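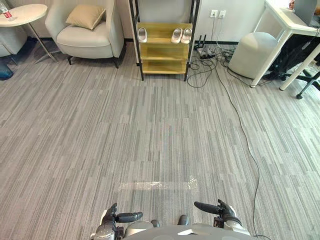
Moving the Etamgate office: what to expect in September

The lease on the second floor at Etamgate ends in September, and we are moving to the ground floor of the Tremareo building on the other side of the canal. The new space is 2,000 square feet, a little smaller than what we have now, but nearly all of it is usable. The long corridor and the two dead corners by the stairwell at Etamgate won't be missed.

The move itself is being handled by Pangaribuan, the same company that moved the archive last year. They will start at 7 a.m. and expect to finish by mid-afternoon. Please don't plan to work in either building while they are loading.

What you need to pack

Each person gets two crates. Crates will be left by the kitchen door a week ahead. Put your name and your new desk number on the short end of the crate, where it can be read when the crates are stacked. Desk numbers are on the plan outside the meeting room.

Monitors, docks and phones stay on the desk. The movers wrap those themselves. Take laptops home with you the night before, along with anything breakable or personal. Plants are not covered by the movers' insurance and have to travel with their owners.

Filing cabinets must be empty and unlocked. We have 147 archive boxes already in storage and would like to avoid adding to that, so please go through your paper files before packing them. Two shredding bins are in the copy room, and they will be emptied as often as needed. If you aren't sure whether something has to be kept, check the retention list on the shared drive first.

Shoes and coats

Tremareo asks all ground floor tenants to keep wet outdoor shoes off the carpet. Those who cycle or walk in already change at their desks, and this will now be done at the entrance. Bring a pair of indoor shoes and leave them there. Slides, slippers and sneakers are all fine. Coats go on the hooks in the same hallway, and umbrellas in the stand by the outer door.

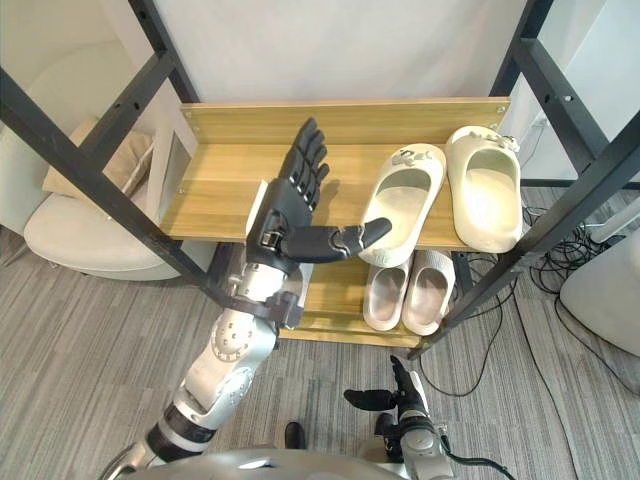
Parking and access

The lot behind Tremareo is shared with the print shop. We have the row nearest the fence. Visitors may park on the street for up to 90 minutes. Your current key card will stop working on the last day at Etamgate, and new cards will be handed out at the front desk that same afternoon. Bring the old one to exchange.

The side door is for deliveries only and sets off an alarm after 6 p.m.

Phones and mail

Our phone numbers stay the same. Mail will be forwarded for six months, but suppliers should be told about the new address as early as possible. New letterhead and envelopes are on order. Use up the old stock for internal mail.

Questions about the move can go to the office desk, mornings only until the end of the month.

Last updated: September

Recent items
Briltudar software training: dates and sign-up
Changes to the expense form
Canteen opening hours over the summer
Lost property from the spring open house
How to book the small meeting room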